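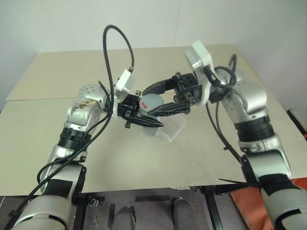
Qual é a capacidade do copo cilíndrico Drendholm?
A capacidade útil é de 400 ml, medida até 9 mm abaixo do bordo.

Copo cilíndrico Drendholm, cinzento
Fabricante: Utent
Referência: 193
Peso: uns 193 g
Fundo: plano, empilhável até 3 unidades
Limpeza: lavar à mão com detergente neutro; não usar esfregão abrasivo
Micro-ondas: não

O recipiente de plástico transparente é vendido em separado.

Reposição de stock prevista para março. Encomendas recebidas até sexta-feira ao meio-dia são expedidas no mesmo dia.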